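Home > Bedroom > Duvets & Covers

Jivar Washed Duvet Cover

The Jivar is a plain duvet cover for everyday use. It is washed before it is packed, so it has a soft, slightly creased look from the first night and does not need ironing. It comes as a cover only. Inserts and pillowcases are sold separately.

The fabric is a 200 thread count cotton in a plain weave. It is a medium weight, heavier than our Ostitz summer cover and lighter than the Graltier flannel. Most customers use it all year and change the insert with the season.

The cover closes along the bottom edge with buttons. There are ties in all four corners to hold the insert in place. If your insert has no loops, the ties can be knotted around the corner of the insert itself. The opening stops short of each side seam, which keeps the insert from working its way out at night.

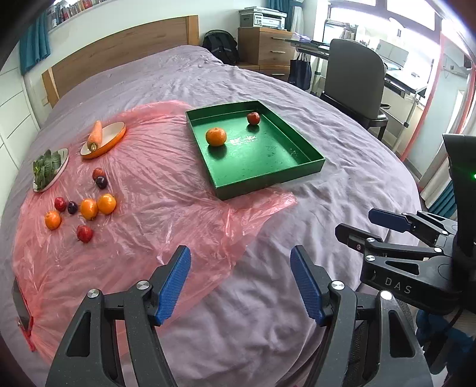

Lavender-grey duvet on a large bed.

The color is mixed in small dye lots and can vary a little from one batch to the next. If you are buying two covers for the same room, order them together and we will pick them from the same lot. The lot number is printed on the care label.

Care: Button the cover closed and turn it inside out. Machine wash warm with similar colors. Tumble dry low and take it out while it is still slightly damp. Do not bleach. Expect some shrinkage in the first wash. The sizes listed allow for it.

Sizes: twin, full/queen and king. If your insert falls between sizes, choose the larger cover for a looser fit or the smaller one for a fuller bed.

Item number 407. Ships folded in a cotton bag made from the same fabric. Unwashed covers can be returned within 20 days in the original bag. Replacement buttons are available free of charge. Write to Takeshi Minami in customer service and include your order number.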